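Mandside便り 秋の号 その3
トイレブラシ総ざらい(と、ブラシの水切り問題)

2018年9月16日

朝から雨。書けるうちに書きます。今号は予告どおりトイレ。前号の最後に「次は換気扇」と書いた気もするけど、換気扇は10月にまわします。すみません。換気扇を待ってた方、油は逃げないので大丈夫。

まず前回のアンケートのお礼から。返信183通。読みました、全部。読むのに夜が3晩つぶれました。設問は「家の掃除でいちばん後回しにする場所は」で、風呂の排水口が一位だと踏んでたのに、トイレが抜いてびっくり。しかも自由記入欄がみんな長い。ブラシの置き場、ブラシの買い替え時、ブラシを洗うブラシはあるのか、など。ブラシの話ばっかり。なのでブラシで一本書きます。

ブラシ、何を使うか

うちのClolcombeの部屋は貸し部屋が上下に並んでいて、トイレも同じ数だけある。週末ごとに全部まわる。いろいろ試しました。順番に。

スポンジ型。水はよく含む。ふちの裏に届く。ただ、ちぎれる。ある日先っぽがなくなっていて、どこへ行ったかは考えたくない。うちではやめました。

使い捨ての先端を付け替えるタイプ。衛生的だし速い。急ぐ日はこれに頼りたくなる。替えの補充を忘れると柄だけが残る。しかもなぜか替えが切れるのはいつも日曜。あと、流せると書いてあっても古い建物の配管では流しません。ごみ箱へ。

シリコンの、毛が太いやつ。水切れは最高。振ったらほぼ終わり。でもこする力が弱い。輪じみには負ける。毎日やる家ならこれで十分だと思う、うちみたいに週末まとめて派には向かない。

ふつうの毛のブラシ。結局これ。StirktonのBhutto通り側の入口を入ってすぐの荒物屋で500円。前に通販で2,237円の立派なスタンド付きを買って、スタンドの底が錆びて床に丸い跡がついた話は、たしか春に書きました。まだ根に持ってます。

毛の色。これは質問が多かった。白か黒か。白は汚れが見える、黒は見えない。見えるから白がいいという方と、見えると気が滅入るから黒という方。半々くらい。わたしは黒。そのかわり替える時期を決めておく。見た目で判断しない。季節の変わり目ごとに新品にする、それだけ。毛先が外に開いてきたら季節を待たずに交換。

手順、うちの場合

読者の方から「手順を書いてほしい」と何通も。正解じゃないです、うちのやり方。

一。先に床を見る。髪の毛や紙くずが落ちてたら先に乾いたまま取る。濡れてからだと貼りつく。これを逆にして何度泣いたか。

二。ふたと便座、両方あげる。片方だけあげて始める人が意外と多いらしい。アンケートで知った。

三。洗剤をふちの裏にぐるっと。置く。うちは3分。タイマーかけます。かけないと忘れて、別の部屋の窓を拭きはじめて、戻ってきたら昼。

四。待つあいだにタンクの上、レバーかボタンのまわり、ふた、便座の表、便座の裏。きれいな所から汚い所へ。布は途中で裏返す。便座の裏まで行ったらその布は終わり。絶対に洗面台に持っていかないこと。絶対に。

五。ブラシ。ふちの裏から。次に水のたまってる所のきわ、いわゆる輪じみの線。最後に奥の穴。奥はぐっと押し込むように数回。水が下がると底の線が見えるので、そこをもう一回。

六。流す。流れてる水でブラシをすすぐ。もう一回流す。節水の方はごめんなさい、ここは二回。

七。便器の外側と、床との境目。ここが本命。においの原因はたいてい中より外です。古い歯ブラシか、布を指に巻いて一周。

八。手を洗う。当たり前と言われても書いておきます。

洗剤のこと少し。酸性のものと塩素系は混ぜない。同じ日に続けて使うのもやめておく。ラベルを読む。老眼で読めない方は買うときに店で聞く。輪じみが頑固なときは酸性のほうを紙にふくませて貼って、時間をおいてからこする。黒ずみ、つまりカビっぽいのは塩素系。別の日に。換気はどっちも。窓のないトイレは換気扇と、ドア開けっぱなしで。

研磨剤入り、硬いたわし、これは使いません。つやがなくなった所に次の汚れがとまる。一度やるともどらない。以前Clolcombeの上の部屋でやらかして、その便器だけ今も掃除に倍かかる。自業自得。

便座の裏という盲点

手順の四で書いた便座の裏、もうちょっと。ゴム足、ありますよね。便器のふちに当たるところ。あれのまわりに黄ばみがたまる。正面から拭くと足の根元がぬけるので、布の角をねじって細くして、足のまわりをくるっとまわす。足が取れかけてる家は押し込んでおく。取れたまま座ると便座がずれてガタッとなる。夜中に鳴ると怖い。

ついている数は便座によって違います。自分の家のを一回数えておくと、なくなったときに気づく。

ちょうつがいの付け根も。あそこは外せる便座なら外すのがいちばん。説明書がない? 型番で探すと出てくることが多いです。型番の場所はメーカーしだい。タンクの横だったり便座の裏だったり。

で、水切り問題

本題。今回いちばん多かった相談。「すすいだあとのブラシ、どうしてますか」。

だめな例から。濡れたままケースに立てる。これをやると底に水がたまって、一週間でにおう。においの元を掃除道具が作っているわけで、情けない。わたしも何年もやってました。

よくある方法は、便器のふちにブラシの柄をのせて、上から便座を下ろしてはさむ。毛先が便器の上に出て、しずくは中に落ちる。時間がたったらしまう。手軽。ただ、家族の誰かが急いで入ってくると事件になる。読者のお一人は「はさんであります」の札を作ってドアにかけているそうです。えらい。貸し部屋ではできない、次の方が来てしまう。

もう一つは、横に入れ物を置いて、そこで受ける。小さいバケツでも、ごみ入れの空いたのでも。底に紙か古布を丸めて敷いておく。ブラシを便器の上でよく振って、毛先を入れ物の上でとんとん。しずくを紙が吸う。終わったら紙ごと捨てる。床に一滴も落とさずに次の部屋に行けるので、まわる数が多い人はこっちが速い。うちはこれにしました。移動のときもブラシを入れ物に入れて運ぶだけ。

入れ物の大きさは、ブラシの頭が楽に入ること。ぴったりすぎると毛がつぶれます。色は薄いほうが汚れに気づく(ブラシは黒がいいと言ったくせに、と言われそう。道具ごとに好みが違うんです)。敷くものは古いタオルを切ったのでも、紙でもいい。古いタオルは洗って使う派の方もいたけど、うちは捨てます。洗濯機に入れる勇気がない。

置き場所は便器の右か左か、利き手側。ここ大事。反対側に置くと、しずくの垂れるブラシを便座の上を横切って運ぶことになる。あと入り口側には置かないこと、けとばします。けとばしました。 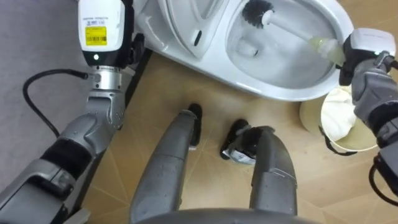
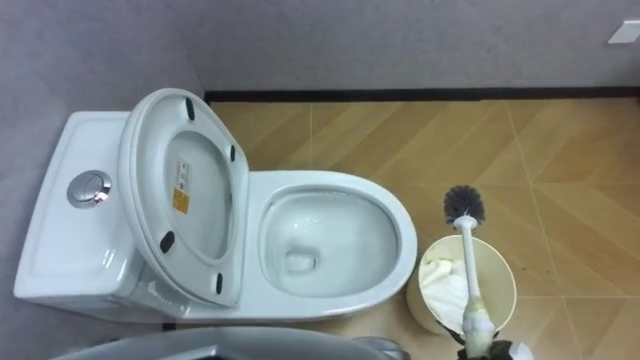 床のしずくは、材質で後始末が変わります。クッションフロアや木目調の床ならすぐ拭けばすむけど、カーペットやマットに落ちると厄介。しみて、見えなくなって、忘れたころににおう。マットは掃除のまえに外へ出す、敷き込みのカーペットなら古い新聞を広げておく。一枚目だと木目の床のすぐ先にグレーのカーペットがきているので、こういう間取りの方は特に、ブラシを持って歩く向きに注意してください。クリーム色の丸い入れ物は便器のすぐ横、これくらい近いと手を伸ばすだけで届きます。中に白いくしゃっとしたものが入っているのは二枚とも同じ。さっきのゴム足は二枚目を見てください、あげた便座の裏に黒いのが四つ。根元をくるっと、の場所はそこです。

便座の裏のラベルについても質問が一通。「はがしていいのか」。うちははがしません。型番や注意書きがのっていることがあるし、はがし残りのべたべたに埃がつくほうが困る。洗剤をじかにかけず、かたく絞った布で軽く押さえるくらい。どうしても気になる方は、はがす前に文字を写しておく。二枚目の便座にも裏に貼ってあって、字は小さくて読めませんが、下のほうが黄色い札です。あんなふうに残っていてもべつに困らないと思う。

買い足しメモ(自分用、でもついでに)

・ブラシ、黒、部屋の数だけ。予備も一本
・ゴム手袋、M。Lを買ってしまい指先が余る
・紙。いつもの
・酸性の洗剤、まだ半分ある。買わない
・歯ブラシの古いの、もらえる方いたらください(使用ずみで結構です)

Stirktonの荒物屋は水曜が休み。いつも忘れて行って、シャッターの前で思い出す。

おたよりから、短く

「ブラシをベランダで日に当てています。近所の目が気になります」。気持ちわかります。洗濯ばさみで柄の穴をはさんで、手すりより下につるすと外から見えにくいです。風の強い日はやめましょう。飛んだら回収に行くのがつらい。

「タンクのふたの上に何を置いていますか」。何も置いてません。前は小さい鉢を置いていたんですが、拭くたびに動かすのが面倒で、だんだん拭かなくなった。手洗いのついたタンクの方は、受け皿の水あかもお忘れなく。

「子供に掃除をまかせたいが何才から」。うーん。洗剤なしで床と便座の表を拭くところからでは。洗剤を使うところは大人で。うちの甥には流すボタンの係からやらせました。流しすぎ。

「一回の掃除にどのくらいかかりますか」。測ったことがなかったので、来週測って10月号に書きます。忘れてたら催促してくさい。

「掃除の歌は何がいいですか」。知りません。でも待ち時間にちょうどいい長さの曲があれば教えてほしい。タイマーのかわりにします。

次号は換気扇。こんどこそ。フィルターの外し方で困っている方、機種のわかる写真があると助かります。あて先はいつもの、Mandside便り係まで。しめきりは次の次の日曜の夜。そろそろClolcombeの上の階から掃除に行くので、今日はこのへんで。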